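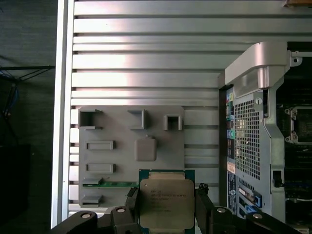

Processor held in the gripper, with the parts board behind it and the open tower to the right.

Savon Bench Records

Version of 2022-01-29

Summary

Savon Bench Records covers robot work on desktop computers at the Trasel repair workshop. It holds 3538 episodes, each one a single task on an open tower, such as handling a processor or a memory module. Two camera views are stored with every episode, one from the wrist and one fixed.

Why it was recorded

Trasel refurbishes office computers for resale. Bench staff used to do all the part handling themselves, and the same few movements filled most of a shift. The arm now takes a share of these. Staff still open the cases, judge what is worth keeping and sign off each machine.
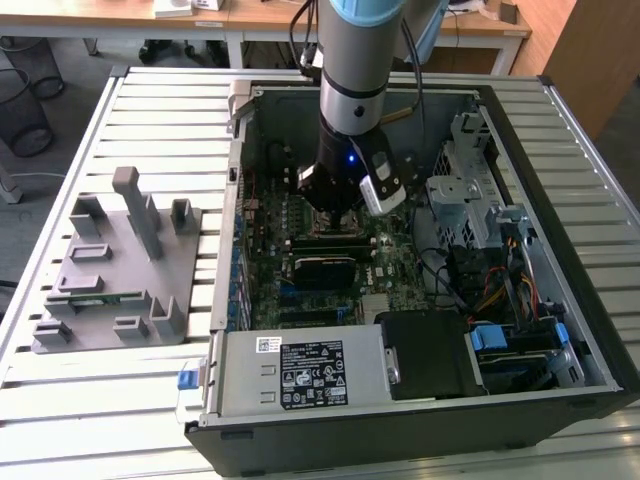 Staff set out the parts board before a run and put it back in order afterwards. This was new work, and it was not in anyone's job description until March. Technicians at the bench also stop the arm when they don't like the look of an approach – those stops are kept in the data and marked "staff_stop".

Changes for staff

Three technicians moved from part handling to fault finding, after training run by Longo. Nobody's hours were cut during the recording period. Some staff said they missed the hand work, and others found watching the arm more tiring than doing the job. Their written comments are in the notes folder, with names removed.

Contents

episodes/ – video and arm positions
notes/ – staff comments and shift logs
splits/ – 600 episodes held back for testing

Known limits

All recordings come from one workshop. Episode lengths include waiting time, so they should not be used to work out staffing levels.

Access

Requests go through Ploten, which hosts the files. Please give the version date when reporting an error.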